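Teden Releases Results of Household Chore Trials for Two-Armed Robots

TROSEDPORT, June – Teden, a developer of control software for two-armed robots, today released results from its first series of household chore trials. The company said the trials show that machines can now do parts of common laundry work, but are not ready to do it in a home without a person nearby.

The trials were run at the company's Trosedport workshop and covered 3 chores: hanging socks on a clip hanger, folding hand towels, and sorting cutlery into a drawer tray. The robots made 900 attempts in all, 300 for each chore. An attempt counted as complete only if no person touched the robot or the items from start to finish. By that measure, 750 attempts were complete.

Most of the failures came from the sock task. Towels and cutlery can be handled with one arm doing most of the work. Hanging a sock calls for one gripper to hold the fabric while a clip is opened and closed on it, and the hanger swings when it is touched.

"People ask us when they can buy a robot that does the laundry," said Mio Nomura, who leads testing at Teden. "We can't give a date. What we can say is which steps work on a bench, how often they work, and how long they take. A sock is soft, it never lies the same way twice, and the clip is small. A person does this without looking. The robot has to look the whole time." 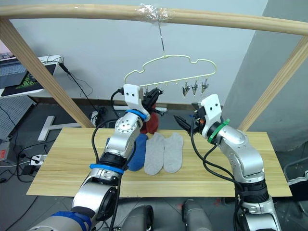
Speed remains the main gap. In the sock task, a person working at a normal pace finished well ahead of the robot in every comparison the company ran. Teden said it does not expect customers to accept that pace in a kitchen or laundry room, although it may be acceptable for overnight work in places that handle large amounts of small items.

For that reason the company's next trials will take place outside the home. Fleton, a commercial laundry operator, will provide bench space at its Chiu Street plant for tests on sorting and clipping small garments. Plant staff will continue to do the regular work during the test period, and no garments belonging to customers will be used.

"We have seen plenty of demonstrations," said Su-chen Sin, operations manager at Fleton. "I want to see a full shift, with mixed sizes and things that come out of the dryer inside out. If it can only do the easy half, I need to know that before I change anything on the floor."

Teden will publish the full list of failed attempts, grouped by cause, along with the test rules. The most common causes were dropped items, clips that did not close on the fabric, and picking up two items at once.

Results from the Fleton tests will be released when they are complete. Teden has not set a price or a sale date for a household product.

About Teden
Teden writes control software for two-armed robots used in light handling work. The company is based in Trosedport.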